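26 March 2026

Casting bench, silicone batch 1358. Picked up where the last entry stopped. The Zureo two-part had been open too long and the hardener side was stringy, so I binned it and went to the new Stendis kit. Mixed at 10 to 1 by weight, stirred slowly, 20 minutes under vacuum. It rose up the cup more than I like. Use the taller cup next time.

Poured the half mold for the Akpan display order from the low corner and let it creep across. Left on the level shelf, lid on. Bench thermometer read 53 percent humidity, temperature fine. Label is on the lid, not the mold - please don't swap lids.

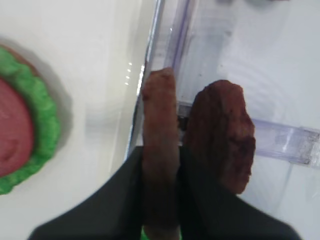 Undercuts are still the main problem with the food shapes. The Bultness samples had a smooth rim and released with no trouble, but Akpan want ruffled edges all the way around. A bumpy green border like the one around the red domed piece has folds that hold air, and a straight pour will bridge right over them. Plan is to brush a thin coat into the folds first, wait until it goes tacky, then pour the rest. The dome needs nothing special.

Pigment: red and green get cast separately. Tried both in one pour last May and the colors bled at the join.

To do:
Order more release spray, two cans.
Recheck the scale against the brass weight.
Cut new mold walls, the old ones leak at the corners.
Demold tomorrow morning, not before. If the surface is still tacky, leave it another day and write it down here.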